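The Left One and the Right One

My aunt Samira, who has never set foot in the workshop, calls them the salad servers, and I have given up correcting her, partly because it makes her happy and partly because on a bad day they do feel like something you would find in a kitchen drawer. There are two of them, a left one and a right one, each with a pair of black fingers and a white triangle on top with its dots, and when I started at Clerard they became my job in the way that a goldfish becomes the job of whoever happens to be nearest the tank.

Mohandas Gounder had looked after them before me. He was moving upstairs to the Ondano line and he had a fortnight to hand everything over, and he spent the first two days of it on tea. I don't mean he was lazy. He wanted me to sit with the log open in front of me and read it the way you'd read letters from a relation, from the front, without skipping, and he would not let me touch a hex key until I could tell him which of the two had always been the fussy one.

"The right," I said, on the second afternoon.

"The right," he agreed, very pleased, and went to fill the kettle again.

The trouble that autumn was a stickiness. You would squeeze the right one, and the fingers would come together sweetly enough until they were nearly shut, and then there'd be a small hesitation, like a drawer that catches on a tea towel. After that they'd close in a rush. With a big thing, a mug or a roll of tape, you'd never notice. With a little thing you noticed all right, and the stations that Obeidat had asked us for were nothing but little things.

So on the last morning of Mohandas's fortnight, which the log has down as 31 May 2024, we cleared the table, put the white board on it, set the organiser box in the middle and went through the whole check from the beginning. He talked and I held. I had my good black jumper on, the one with sleeves long enough to bunch under the cables, and he fussed over those cables like a mother at a school gate. They had to hang loose past the wrists, he said, with enough slack for a full reach and not so much that they dragged over the edge of the board and pulled at the sockets.

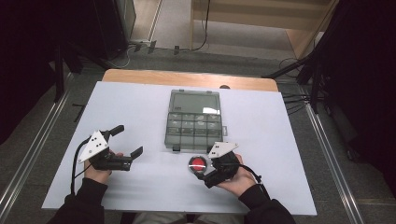
Right-hand gripper down beside the red piece, left one wide open.

The check is simple to say and slow to do. You begin with both open as far as they'll go. You look at the triangles and make sure each one is sitting firm on its mount, and you do it by touch as well, a gentle nudge with the thumb, because a plate can look perfectly respectable and still have a screw half undone beneath it. (Mohandas once lost most of a day to that. It's in the log, entry 406, with the word "DUFFER" after it in capitals, and he made me read that one aloud.) You close the left by itself and then the right by itself, slowly, with nothing between the fingers, and you listen. After that you try them on something small.

"What am I listening for?" I asked.

"For it to sound like the other one," he said, and I have since repeated this to two people who were training under me and watched both of them make the face I must have made.

I closed the left. It made a small soft noise, hardly a noise at all. I closed the right, and there was the hesitation, and then a tick, and Mohandas put down his mug.

He had been sure it was the pads. Everybody had been sure it was the pads, me included, seeing as they were rough and chipped along the tops and looked like something the dog had been at. There was a packet of new ones from Weso in the top drawer, and I had already got the scissors out. But he had me wait. He turned the right one on its side and worked the finger back and forth with his thumbnail, ever so lightly, and bent his good ear to it, and then he did the same with the left, and went back again, and the tea went cold, which I had not seen him allow before.

"It's the pivot," he said. "There's grit in the bushing. The pads are ugly, but they're innocent."

I will spare you the next hour, or most of it. The pin came out with a bit of persuasion, and I wiped down the inside of the bushing with a cotton bud until the bud came away clean, and then did it again with a fresh one because he was looking at me. There was a crumb of something black in there no bigger than a poppy seed. He thought it had come off a pad in the first place and crept down the arm over the weeks, so perhaps they weren't so innocent after all, but he didn't like to be reminded of what he'd said. One drop of the light oil, spread with a toothpick, and no more than one, and the pin back in, and the screw done up to where it stops and then back a hair. That hair is the whole art of it. Too tight and you've swapped a sticky finger for a stiff one -- too loose and the tips won't meet.

He had me do the hair three times over, undoing his idea of it and finding my own. The last time he said nothing, so I took that as a pass.

Then we went back to the board, and back to the beginning, both open, nudge the plates, left alone, right alone. They sounded like each other. I closed them again just for the pleasure of it, and he let me.

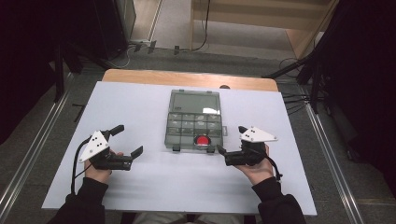 Back at the box, with the red piece in the bottom row.

The box is the old test, older than me at Clerard. The compartments are small and the plastic shows up every wobble, and you bring the tip of a finger up to the edge as close as you dare and hold it there. If there's play in the pivot you'll see the tip wander. If you've done the screw up too hard you'll feel it in your own hand before you see anything. I held the right one at the side of the box, with the left one waiting open across the way, and Mohandas crouched with his chin almost on the table and looked along the board like a man judging a bowls match.

"Don't breathe," he said, and then, a fair while later, "You may breathe."

What he loved best, though, was the view from the gripper itself. He'd call it up on the old screen by the door and pull over the stool, and from there you could see straight down between the fingers, pads and bushings and all, with whatever they were holding as large as a dinner plate. He told me it was the only honest look anyone ever gets at the tool. From above, he said, you see your own hands and feel clever. From down there you see the wear, and you see whether both sides meet the thing fairly or whether one of them is doing all the leaning. We put the red piece between the fingers and he studied it for so long that I thought he might be saying goodbye, which I suppose he was.

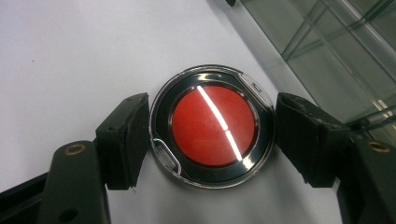 Nabil Sfeir said he'd still have changed the pads while the thing was in bits, and that a person who opens up a gripper and leaves the old foam on it will be opening it up again inside a month. He said this from the doorway with his lunch in his hand. Mohandas told him, quite kindly, that if you change the pads and the pivot on the same morning you'll never know which one cured it, and that the packet in the drawer wasn't going anywhere.

They went back and forth about it until the lunch was eaten. I wrote the entry while they argued: right pivot cleaned and oiled, one drop, pads left on for now, both sound the same. Then I asked Mohandas to sign underneath, and he found that the biro had run dry, and patted all his pockets, and used the pencil from behind my ear.

I did change the pads, as it happens, towards the end of winter. I rang him upstairs to let him know, and he asked how the right one was sounding, so I held the phone down next to it and closed the fingers, and he asked me to do the left as well.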